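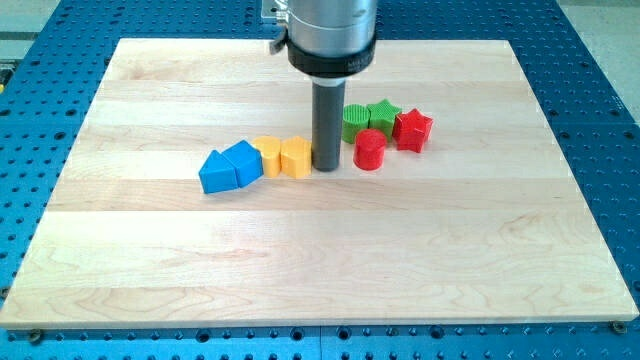 Le panneau en bois clair, posé sur la table bleue perforée.

Journal de l'atelier de restauration, août, 8 h 40

Le panneau a été sorti de la réserve ce matin et placé à plat sur la table bleue. Il avait été convenu de le laisser reposer dans la salle avant tout examen, afin que le bois s'accommode de l'air de l'atelier. Le registre le désigne sous la cote 91, dans la série provenant de la maison Bramley. Il s'agit du plateau d'une table de lecture dont le piètement demeure en réserve et sera traité séparément.

L'assemblage se compose de plusieurs longues lames collées chant contre chant. Les joints sont discrets et ne se lisent bien qu'en lumière rasante. L'inventaire de Bramley porte la mention « érable », que l'aspect du bois ne dément pas : teinte pâle, grain serré, presque crémeux. La mention restera néanmoins suivie d'un point d'interrogation dans la fiche jusqu'à réception de l'avis demandé. Le fil est calme sur une bonne partie de la surface, puis il se met à onduler vers le centre et dans un angle, où des veines plus sombres dessinent des volutes. M. Halfdan Brøndum souhaite que cette zone figurée soit conservée en l'état et qu'aucun ponçage n'y soit pratiqué. L'avis est partagé par la direction et consigné ici pour mémoire.

10 h 15. Relevé de planéité à la règle, dans le sens des lames puis en travers. L'écart le plus important se situe près d'un petit côté, et il demeure dans la tolérance admise par le cahier des charges. Le relevé complet est joint au dossier. La règle longue devra être renvoyée à l'étalonnage avant l'automne ; la demande a été faite deux fois et il convient de la renouveler auprès du service des achats.

11 h 30. Appel de Bulton au sujet de la colle. Le fournisseur confirme la livraison des sept pots commandés, mais dans un conditionnement différent de celui du devis. La facture s'élève à 1 298 couronnes, port compris. J'ai demandé qu'une fiche technique nous soit adressée par écrit avant l'ouverture du premier pot, l'expérience du printemps dernier ayant laissé de mauvais souvenirs à l'équipe.

Déjeuner pris sur place. Conversation avec M. Brøndum sur la finition. Il penche pour une cire incolore, appliquée en couche mince ; je reste favorable à une huile très diluée, qui donnerait un peu de chaleur aux parties les plus pâles. La cliente, Mme Vashisht, a fait savoir qu'elle ne voulait pas d'un bois jauni. Un essai des deux produits sera donc réalisé sur une chute avant toute décision.

14 h 00. Contrôle des joints, un à un, à la loupe. Aucun n'appelle de reprise immédiate. L'un d'eux présente sur une courte longueur un léger désaffleurement, sensible au doigt. Il est proposé de ne pas y toucher et de le mentionner dans le constat d'état. Dépoussiérage à la brosse douce ensuite, toujours dans le sens du fil.

15 h 20. Révision de la fiche Flirkia, nom donné à l'ensemble du mobilier de lecture dans l'ancien catalogue. Les dimensions du plateau y avaient été interverties avec celles d'une desserte. La correction a été portée à l'encre, paraphée et reportée dans la base. Il faudra vérifier si la même erreur figure dans l'exemplaire remis à l'assureur.

16 h 45. Hygrométrie relevée à 40 %, valeur jugée un peu basse pour la saison. L'humidificateur de la petite salle sera transféré demain à la première heure. D'ici là, il est demandé que la porte donnant sur le couloir reste fermée - la consigne vaut également pour les livraisons.

Reste à faire : les essais de cire et d'huile sur la chute, la lettre à Mme Vashisht, l'étiquette de cote à refaire au crayon. M. Brøndum se charge de la chute. La lettre partira sous ma signature, après relecture.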